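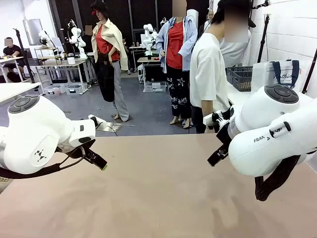 I had been promising myself a proper go with the Hesar two-finger gripper since it was first talked about at our workshop in Juvthorpe, and this autumn I finally got one. Two, in fact, as it's sold in pairs for people running a left and a right arm together. Before that I'd spent a very happy couple of years with the Imrie, so most of what follows is really a comparison between the two, with a few grumbles thrown in for good measure.

## Fitting

Fitting took me the best part of a morning, and I'd blame myself for half of that. The Hesar comes with four bolts, a flange plate and a little booklet that assumes you already know which way round the plate goes. I didn't! Once I'd turned it over everything lined up beautifully, and the second one went on while the kettle boiled. The Imrie is easier here, I have to say, with a notch that only lets it sit one way.

Do think about your cables before you tighten anything. You want enough slack for the wrist to turn fully, but a loop that hangs too low will catch on the table edge sooner or later, and mine caught on the very first evening. I've since added two more fabric ties to each arm and had no trouble.

## Day to day

The movement is lovely. The fingers close smoothly and quietly, and the grip can be set finely enough that I had it lifting paper cups without creasing them, which the Imrie never managed for me however much I fiddled. Folded tea towels were good too, though a single layer of thin cloth lying flat on the table is still a struggle, and I ended up pinching a corner with one arm and smoothing with the other. Handing a wooden spoon across from left to right was where the pair really won me over – after a bit of practice with the timing it looked almost polite.

I kept a tally, being that sort of person. Over 803 handovers I had 60 drops, and most of those were early on, when I was still using the finger pads from the box. They're hard and rather shiny. The softer ones from Flurnilwood cost extra and have to be ordered separately, and I do think a softer set ought to be included at this price. If you're buying, put them in the basket at the same time and save yourself the postage.

Heavier things are less happy. A full jar of coffee slipped slowly but surely, and turning up the force only meant it slipped a moment later. The Imrie holds a jar like a bulldog. If your days are mostly jars and tins, keep the Imrie and spend the money on something nice.

## The controller

The controller box is the weak spot. It's a decent size and runs cool, but the settings page forgets your grip values whenever it loses power, and I've taken to writing mine on a bit of masking tape stuck to the lid. The fan has a thin whine to it as well, which I stopped hearing after a week or so and visitors have not. I'm told an update is due in December that will save the settings properly, and I'll add a note to this page when I've tried it.

## Would I buy it again?

Yes, for two-armed work with light or fiddly things, and I'd pay the £800 for the pair without too much wincing. For a single arm I'd want to borrow one first, as a good deal of the pleasure is in how well the two behave together. Mine are staying on, and the Imrie has gone in the cupboard with its bolts taped to the side in case I fancy moving jars again.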